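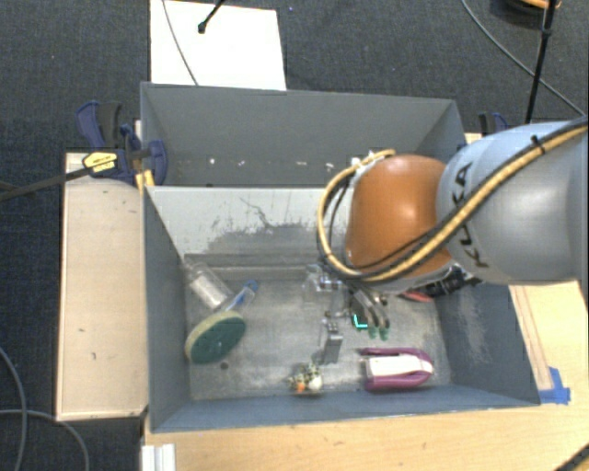
Morka ledger pilot: where we are, 11/11/18

Hi all! Quick one from me, since the grant's second payment is coming up. The shared ledger is running on 3 test nodes now (Flosik hosts two, Vidal has the other) and we've pushed 70 supplier certificates through it. Two got rejected for bad signatures, both typos in our own key file, oops.

Money: we've spent 20 percent less than planned on hosting, and I'd love to move that over to the security review if you're okay with it.

Still stuck: Trikier's export tool writes its timestamps in local time, so their records won't match ours yet. I'm writing a converter, and it should be in testing before the next call.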